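Course Handout 4: Grip Loss During Transport
Module: Faults and Safety in Handling Systems
Mar 20, 2026

Please read this before the laboratory hour. Bring the fault sheet from Handout 3, we will fill the second half of it together.

1. What happened

The case for this week is the Ravent trial. The task was simple to write down: take a full drink bottle from a table with many other objects on it, lift it, carry it to the other side, and put it down standing. The fingers were the soft ribbed type which we studied in Handout 2. The control program was Paltar, with the standard settings for household objects.

The trial had 368 lifts. In 30 of them the bottle slipped down between the fingers during the carry. Most of these slips were small and the bottle was still held at the end. In a few cases it fell on the table, and once it rolled to the edge and reached the floor. 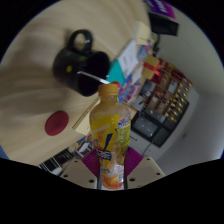

The first report said "insufficient force" and recommended to close the fingers more. This is the answer that most students also give, and I ask you to be careful with it. When the force was increased in a second trial, the slips became fewer, but the body of the bottle was pressed in and the label began to move on the plastic. A label that moves is a bad surface to hold. The finger does its work correctly and the bottle still goes down.

2. Where the fault was

Three things must be separated here.

a) Height of the grip. The body of this bottle is narrower toward the base. If the fingers close low, they hold a part which becomes smaller downward, and the weight above them is large. A small turn of the wrist is then enough to tilt it.

b) Surface under the finger. Plastic and printed label do not have the same friction. In the Ravent trial the fingers sometimes closed half on one and half on the other, and the two sides did not slip at the same moment.

c) Missing signal. Paltar checks the grip one time, after closing. During the carry it checks nothing. So the program reported a successful lift also when the bottle was already moving. In my opinion this is the real fault — the first two only made it visible.

Please note the difference between a slip and a drop in your fault sheet. A slip is any movement of the object relative to the fingers after the grip is confirmed. A drop is a loss of contact. The Ravent log had only one word for both, and it cost the team much time to separate them afterwards.

3. The safety matter

A bottle of drink is not a dangerous object, but liquid on a table with cables and a power supply is dangerous. After the drop to the floor, an operator reached under the tool to catch the bottle while the drive was still active. No person was hurt. The rule in our laboratory is therefore the same for every object, light or heavy: you let it fall. You press stop, you wait until the status lamp is off, and only then your hand goes into the work area.
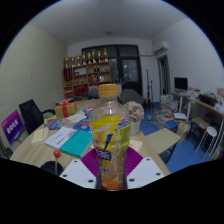

Dogbe, who read the draft of this handout, objected that the rule is easy to write and hard to follow, and that the hand moves before the person has decided anything. The better measure would be a tray with a raised border under the carry path, so that there is no reason to catch. I agree with this and the tray is now part of the Pliltbridge bench. The rule stays also.

4. Work for the laboratory hour

Each pair makes 30 lifts with the grip low on the body and the same number with the grip at half height. Do not change the force between the two series. Write down every slip, also the very small ones, and mark if the finger was on the label, on the plastic, or on both.

Then answer in writing, up to 130 words for each point:

Which signal could show the slip before it becomes a drop?
How often must the program read this signal during the carry?
What should the tool do when the signal comes — stop, close more, or go down to the table?

For the last point there is more than one good answer, but you must say what happens to the liquid and where the hands of the operator are.

Bring paper towels. The ones in the cabinet are finished.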